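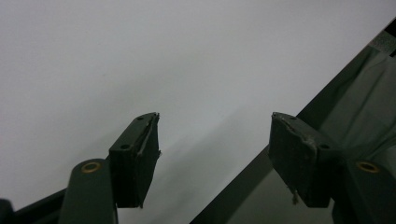 ## 4. Preparing the wall and fixing the rail

Read this section completely before you open the bag with the screws. The Ustetti shelf hangs on one steel rail, and all later steps depend on this rail being level.

### 4.1 Check the wall

1. Choose the place for the shelf. Leave a free space of 6 inches on the left and right side, so that the end caps can be put on later.
2. Knock on the wall with your knuckle and listen. A hollow sound means plasterboard, a dull sound means brick or concrete.
3. Look for cables and water pipes with a detector. Check also the area directly above sockets and light switches.
4. Wipe the wall with a dry cloth. Fresh paint must dry for 2 days before the rail is mounted.

**Caution:** Do not mount the rail on tiles, on wallpaper with loose edges, or on a wall which was damp in the last winter.

### 4.2 Mark the holes

1. Hold the paper template against the wall. The printed arrow must show to the ceiling.
2. Fix the template with painter's tape at the corners.
3. Put the spirit level on the printed line and correct until the bubble is in the middle.
4. Mark the 4 holes with a pencil. The distance between the first and the last hole is 415 mm.
5. Take the template off and keep it. You will need it again if you buy the Carngate extension.

**Note:** If your template has the word "Zistus" in the corner, it belongs to the older rail. The holes are then not in the same position. Please ask your dealer for the right one.

### 4.3 Drill and fix

1. Put on safety glasses.
2. Drill the holes straight into the wall. For brick and concrete use the hammer function, for plasterboard switch it off.
3. Remove the dust from the holes with a vacuum cleaner.
4. Push the wall plugs in until they are flush with the wall. For plasterboard use the plugs from the gray bag.
5. Place the rail with the open side up and turn in all screws by hand.
6. Check the level one more time, then tighten the screws, beginning with the two outer ones.

**Caution:** Do not use an impact driver. The rail can bend, and a bent rail cannot be repaired.

### 4.4 If the rail is not level

Loosen the screws by one turn. The holes in the rail are slightly long, so it can be moved up or down a little. If this is not enough, fill the wrong hole, let the filler harden and start again at 4.2.

The Kettle hook set is mounted only after the shelf board is in place, see section 6.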